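Komen Suspends Handheld Gripper Sessions After Jaw Fault

Komen has suspended part of its laundry-folding program after a handheld gripper failed to release during a session in July, the company said in a statement. An operator's finger was pinched between the jaws. The operator received first aid on site and returned to work the following morning.

The fault occurred while the operator was folding clothing on a bed with a pair of grippers, one in each hand. According to the company's internal report, the jaws of one unit stayed closed after the trigger was let go, and the operator reached across with the free hand to pull the fabric loose. The jaws then shifted without warning.

Engineers traced the problem to a return spring that had slipped from its seat. Of the 70 units in service, 11 were found to have the same spring fitted incorrectly, all of them from a single delivery assembled by Barreto in the spring. Those units have been withdrawn and will be rebuilt before they are used again.

"The jaws are light, but they can still hurt someone," said Yara Fakhoury, head of operations at Komen. "Operators are now required to set the tool down and call a supervisor if it does not open."

Otakar Procházka, who led the inspection, said the slipped spring could not be seen from outside the housing. Two earlier reports of slow release had been logged as ordinary wear — a classification he described as a mistake. Both reports have been reopened.

Sessions involving heavier garments, among them jeans and thick sweaters, remain on hold. Work with lighter items resumed after 10 days, using only units that had passed inspection. Recordings made with the withdrawn grippers are being checked for jaw position errors and will not be passed to the robot training team until that review is finished.

Barreto said it had changed its assembly procedure and would bear the cost of the repairs. Komen expects to publish a revised safety guide for operators once the rebuilt units have been tested.
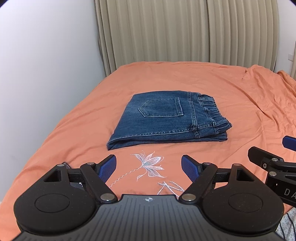
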